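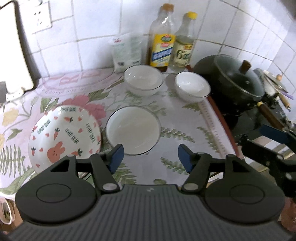
Hand-held grippers at the counter, with one bowl in reach and a plate propped up beside it.

I spent 134 hours last year teaching robots to deal with dishes, and I have opinions about how it should be done. Most of them come down to this: put the tool in the person's hand and let them stand in a real kitchen.

I started out on the other side. My first job at Temia was remote control. You sat in a chair with a pair of handles and a screen, and an arm in the next room did what you told it to, more or less, a little late. I was pretty good at it! I could stack bowls, I could get a lid off a pot, and on a good afternoon I could hang a mug on a hook. But I was good at it the way you get good at a claw machine. I learned the lag, I learned which angles made the wrist lock up, and I stopped trying anything that felt risky. Every bit of that caution went straight into the recordings. When the trained arm later crept up on a cereal bowl like it was going to bite, well, I knew exactly where it had picked that up.

Then I moved over to Cindero, where they hand you the gripper itself. Two jaws, rubber tips, you squeeze and they close. The first thing I noticed was how fast I went. The second was that I stopped planning. I'd tip a plate up with one side and catch it with the other before I'd thought about it, which is how I do dishes at home and how I bet you do too. The recordings from my first week there were messy and quick and full of little saves, and I'd take them over anything I made in the chair.

People who love remote control will tell you (at length, I have been to the meetups) that at least their demonstrations are ones the robot can physically repeat. Fair point. My elbow can go places an arm bolted to a table can't, and I've had plenty of takes thrown out because I reached around a pot in a way no machine could copy. At one point we had 624 takes and kept 370 of them, and I sulked over that for days. But look at what we kept! I would have needed weeks in the chair to get that many, and they would all have been the same careful shuffle across the same gray table.

The table matters more than people think, by the way. I'm a big believer in the loud tablecloth. Give me huge pink flowers and ferns under a white bowl, a plate with carrots and a bunny on it leaning at a silly angle, bottles at the back, a pot on the stove right where your wrist wants to go. That's a kitchen. A robot that has only ever seen one bowl on a plain surface is going to have a rough time at my mother's house - and so is my mother.

I do have complaints. The grippers get heavy, and after four hours my thumbs feel like they belong to someone else. You also lose your fingertips. A thin rim feels like nothing at all through rubber, so you end up watching your hands the whole time, and it takes practice to trust them. Fan, the little wrist strap Utimico sells for this, helps some with the weight and not at all with the thumbs.

And there are jobs I'd still hand to the chair people. Anything hot, anything sharp, anything where you want the actual arm to find out how hard it's allowed to push. I wouldn't want a scalding pan anywhere near my hand-held days.

But for bowls, plates, cups, the daily stuff? Let people use their hands. I'm back at the counter in March, and I've already asked for lighter grippers and more ugly tablecloths.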